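Trolgate Residents' Association
Minutes, January 17, 2018
Taken by Liesl Imhof

Present: Ewurabena Ansah (chair), Mariama Essien, Ekua Tsikata, Naa Lamptey, Liesl Imhof.

1. Last minutes
Agreed, with one change. Ekua did not "welcome" the Rorbridge parking plan. She said she had read it.

2. Parking on Abugri Street
Rorbridge wants to swap free parking for permits and says this will open up 27 spaces. Mariama asked where the figure came from. The letter doesn't say. She walked the street on two evenings and thinks most of the cars belong to people who live there and would simply buy a permit — so the same cars in the same spots, minus the fee. Naa thought a trial might be worth it if it had an end date. Ekua pointed out that the last trial had one too, and the cones are still out.
Action: Mariama to ask Rorbridge for the survey in writing.

3. Stirkel heating quote
Stirkel quotes $2,000 to replace the hall thermostat and controls and promises savings of up to $864 a year. Liesl noted that this is close to the whole heating bill from last winter. Ewurabena asked if anyone had seen a bill go down after work of this kind. No one had. Naa would still like the quote kept open, as the back radiator bangs and the repair has been put off twice.
Action: Liesl to get a second quote and ask Stirkel to show the math.

4. Tables
Naa passed round pictures with the light tan tabletop in them.

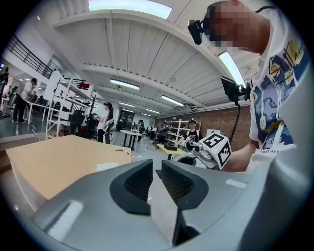
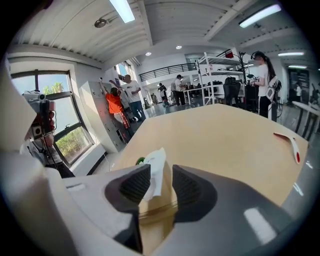
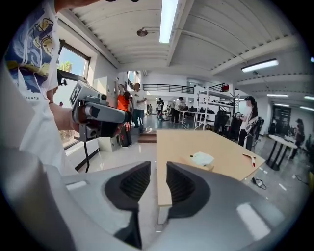
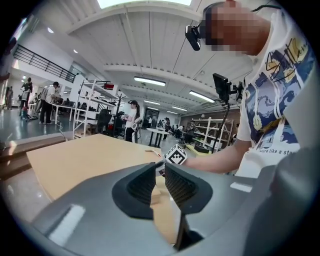 5. Newsletter
Printing cost $170 last time. Ekua doubts that many people read past the front page. Mariama gets calls when it's late, mostly about trash pickup dates. Agreed to print one more issue and put the pickup dates on page two, to see if anyone complains.

6. Other business
The hall key is missing again. Ewurabena will not pay for another copy until the sign-out sheet is used.

Next meeting in February, date to follow once Rorbridge replies — or doesn't.

Contact: the secretary, Trolgate Residents' Association | © 2018 | Back to top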